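Timestamps, again: what 1,911 trials say about wrist camera lag

I have spent most of March on a problem I thought I had closed last year. The two-arm cell at Stiselholm does a simple job on paper: take a black shell from the middle level of the rack, bring it to the fixture, put it down in the right orientation, go back for the next one. The policy is learned from teleoperated demonstrations. It does well on the coarse part of the motion and badly on the last few centimeters, and it does badly in a way that changes from one afternoon to the next.

The usual suspects are lighting and calibration. I checked both. The hand-eye calibration repeated to well under what would matter here, and the failures did not follow the light. What they did follow was the load on the recording machine. That sent me back to the logs.

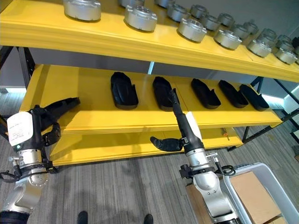 Posted by M. Ofori
Filed under: imitation learning, logging, manipulation
8 min read

Some background on how the data is put together. Every camera writes its own stream. The joint states write another. Each message carries a Unix timestamp, and a script called rotosholm (named after the place where I wrote the first version, on a train platform) merges everything into episodes at a fixed rate. For each tick it takes the newest image from each camera and the newest joint state and calls that one observation.

The trouble is in the word "newest." The stamp on the head camera images is set in the driver, close to exposure. The stamp on the wrist camera images was set when the message reached the logger. Those are different events. On an idle machine the gap between them is small and steady. On a machine that is also compressing video it grows, and it wanders.

So the policy was trained on observations in which the wrist view was older than the arm pose it was paired with, by an amount that depended on what else the computer was doing. Far from the part, the wrist view changes little from one tick to the next and the error hides. Close to the part the view changes fast, and the network gets contradictory examples: the same picture with different arm poses, and different corrective motions attached to each.

To measure the lag I did not want new hardware. I used motion that was already in the logs. The arm starts and stops many times in an episode, and each start shows up twice: as a change in joint velocity and as a change in optical flow at the wrist. Cross-correlate the two signals over a window, take the peak, and you have an offset for that window. The method is old and I claim nothing for it. The only parts that needed care were these:

Use the magnitude of flow, not the direction. Direction needs depth, and depth near the part is poor.

Drop windows where the hand is closing. Finger motion produces flow with no matching arm velocity and pulls the peak early.

Interpolate the peak. At our frame rate a whole-frame answer is too coarse to be useful.

Median offset over the full set was 2 frames. I could live with that, as a constant. The tail was the real finding. In the worst episodes the offset reached 8 frames, and it did not stay there. It climbed during the episode and dropped back when the video buffer flushed. A single constant correction fixes the median case and makes the tail only slightly better.

I compared three training sets, all built from the same 1,911 demonstrations. The first was the original merge. The second shifted the wrist stream by the global median. The third estimated the offset per window, smoothed it, and resampled. Same network, same number of steps, same seeds. Each policy then got 200 rollouts on the cell, interleaved so that drift in the rig would hit all of them equally.

The global shift helped. The per-window version helped more, and nearly all of its gain was in the final approach. Early reaching was the same for all three, which fits the explanation. The failure I had been calling "hunting," where the hand moves in, backs off, and moves in again, nearly disappeared with the third set. It was still present with the second, mostly in rollouts where the shell leaned well away from upright and the approach needed a late wrist rotation.

I am leaving the success percentages out until the rollouts have been scored a second time. My own first pass was not blind to condition — the file names gave it away — and I was lenient on marginal placements.

One more point on cost. The per-window correction adds a full optical flow pass over the wrist video. It ran overnight on one GPU. If you have a much larger set, sample windows, check whether the offset wanders, and only pay for the full pass if it does.

There is also a runtime side. Cleaning the training data does not clean the live stream. At inference the machine is not recording full video, so the lag is smaller, but it is not zero. I moved the stamp into the driver for the live system and now drop any wrist image older than a set limit. When an image is dropped the policy repeats its last action chunk. I tried holding position instead and got a visible stutter with no benefit in placement.

Things I have not resolved. The flow method gives nothing when the arm is still, so long pauses are filled by interpolation between the offsets on each side. If a buffer flush happens during a pause the interpolated values will be wrong. I found a handful of episodes where this seems likely and have kept them in for now. I also assume the joint state stamps are good. They come off a separate real-time loop and I have no reason to doubt them, but everything above rests on that and I have not tested it independently.
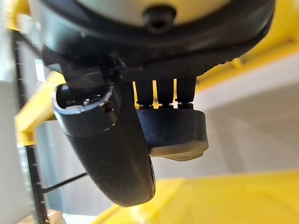
Could the same gain be had by leaving the timestamps alone and giving the policy a longer image history?

Partly. A longer history lets the network infer some of the lag from apparent motion, and in a small test it recovered part of what the global shift gave. It also trained slower and became more sensitive to dropped images. Fixing the stamps is cheaper, and the history can still be added afterward if the task needs it.

The next thing on my list is the head camera. Its stamps are set in the driver, but the driver was updated between the first and second halves of the collection, and I have only checked the newer one. The merge script now writes the estimated offset into each episode header as its own field, with a flag for interpolated values. Old episodes will be rewritten once the joint state clock has been checked.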